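Lomura Two-Arm Service Unit: Demonstration Days

The Lomura is a two-arm robot for light indoor work in washrooms, hallways and small utility rooms. It can be seen running at the Veler showroom through the end of August. Visits are by appointment and start at 2 p.m.

What you will see

Each visit opens with the simulator. Operators use it to try out a room layout before the real unit is sent in, and visitors can take a turn at the controls. The rooms come from the Rakena scene library, which has 500 interiors with mixed floors, wall finishes and fixtures. After that we move to the shop floor, where the unit picks up small objects and sets them in a tray.

Groups are limited to 15 people. Visitors must be 18 or older to operate the arms -- younger guests may watch from behind the rail.

Equipment on show

Lomura base unit with both arms
Lellen control station, seated version
Rakena simulator, current release
Spare grippers for handling (ask at the desk)

The Lellen station can be ordered with the robot or on its own. Prices are given on request and do not include delivery.

From the simulator: a washroom with a marble floor and brick walls, both grippers raised and empty. 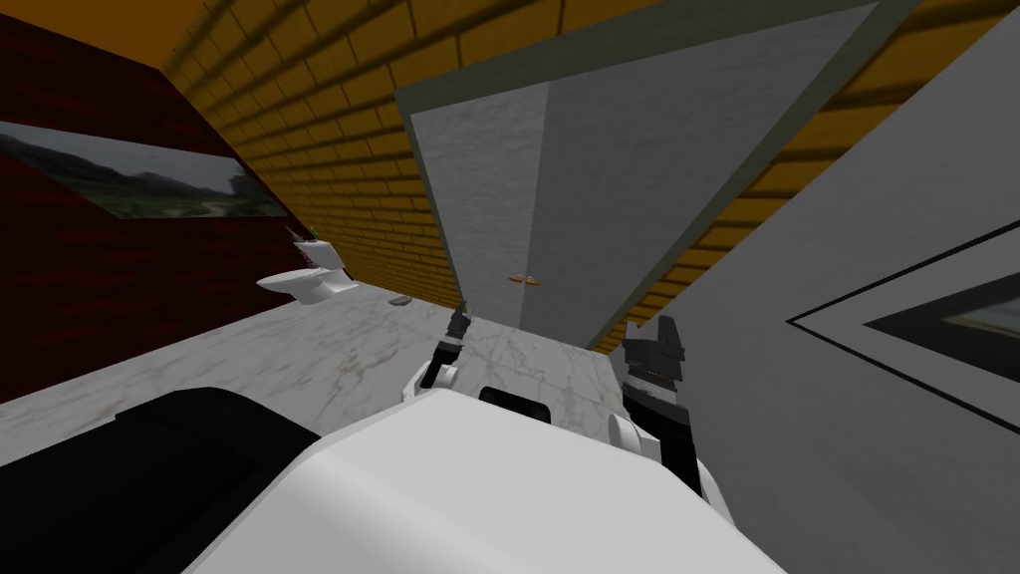
Page last changed: August, 9:40 a.m.

The simulated view can tilt steeply, as it does in this washroom. First-time operators should take a few minutes to get used to it before trying a pickup.

To book, use the contact form and give your group size and preferred start date. Parking is behind the building. Please bring closed shoes for the shop floor; bags can be left at the front desk.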